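Pramstead House, shared kitchen
Minutes of the residents' meeting, November 25, 2018

Present: Siebe Vanhove (chair), Myung-ja Cho, Lieven Verbruggen, Riet Van Leeuwen
Apologies: Geert Van Acker, who sent a two-page note on countertops
Minutes: Riet Van Leeuwen

1. Last minutes
Approved. Lieven asked that "Lieven objected at length" be changed to "Lieven objected." Changed.

2. Hardware
The dark bronze finish stays. Siebe still thinks it looks like a hotel in a spy movie, but he was outvoted in August and again tonight. Myung-ja reported that the sample from Malik in brushed steel had been passed around the house and that everyone who liked it lives on the second floor, where they have their own kitchen. The sample goes back.
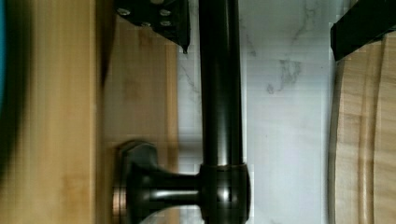 Polish of any kind is not to be used on the dark metal. Warm water and a soft cloth will do, and the cloth goes back on its hook. Lieven asked which hook. Siebe will put up a hook.

3. The countertop
Geert's note was read out in part. He is in favor of sealing the white counter before the holidays and against lemon juice in general. Two quotes have come in: Itby at $3000 for sealing and a light polish, Mevham at $4000 for the same thing with a longer letter. Myung-ja asked what the extra thousand bought. Siebe had phoned to find out and was told "peace of mind." Agreed to go with Itby, provided they can come on a weekday morning and finish before lunch.

Until then, cutting is done on a board. The meeting spent some time on whether a slice of bread counts as cutting. It does.
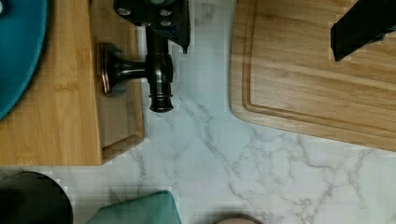 Large boards get washed by hand, stood up to dry and oiled when they look thirsty. Lieven offered to do the oiling. Riet reminded him that he had offered in August too, and he said the offer was therefore well established. Action: Lieven, before the next meeting, with actual oil.

4. Knives
All sharpened except the small paring knife, which was missing for the sharpening and came back the same evening. No questions were asked, though several people looked at Siebe. Knives are to be wiped before they are put away. Myung-ja does not want to raise this a third time and asked for that to be minuted.

5. Fruit
Fruit in the shared bowl is for everyone. Fruit with a name written on it is also for everyone if it is in the bowl. Lieven objected. The bowl itself stays by the bamboo, as it is the first place people look and the last place they think to put a set of car keys.

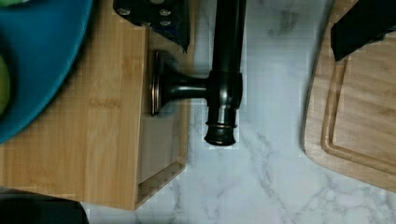
Item 5: the teal bowl, with green fruit, in its usual corner.

6. Any other business
Siebe proposed a label maker. Not seconded.
Myung-ja will write to Itby and copy Geert, who will want to reply.
Next meeting in the same room, cake by Lieven, to be cut on a board.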